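Floor litter (household)

Floor litter, also floor scrap or in some places just bits – small light waste that ends up on the floor of a home or workroom and not in a bin. Plastic bags, torn corners of wrapping, paper scraps, tape ends. Dust and crumbs are usualy counted apart, as sweepings.

Where it collects
Mostly along walls. Light pieces get pushed by feet, doors and drafts until they meet a baseboard and stop there. Corners and the gap behind a door are the other usual places. Mottled or patterned floors hide small scraps well, plain dark ones hardly at all.

Plastic bags
The thin carrier bag is the most common large item. Weighs next to nothing, crumples, holds air, slides when touched. Also covers things – a bag on the floor should be lifted, not stepped on, as there may be something hard under it. Slip hazard on smooth tile. Keep away from small children and pets.

Picking up
By hand, large pieces first, then scraps, then broom. Sweeping a bag tends to drag it along and scatter whatever is near. Bags are pinched at a fold and lifted straight up. Flat scraps are harder, a fingernail or a damp cloth is used. Vacuum cleaners clog on bags and should come last.

Household surveys
Nyokabi Kimaro and Musyoka Ndung'u looked at 89 homes in the Nendanen district, visiting each on a Saturday morning, and logged 243 pieces of floor litter. Around half lay close to a wall. Bags were fewer than paper but took up the most room. Kimaro later split the pieces into three groups (film, paper, other), a sorting still used in the Kombo cleaning handbook. Joyce Temba has critisized it for putting foil under other.

See also
Baseboard
Carrier bag
Dustpan
Sweeping
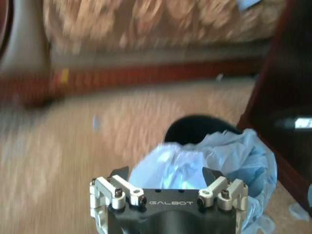 Light-blue plastic bag and small scraps on a beige floor, reddish-brown baseboard behind.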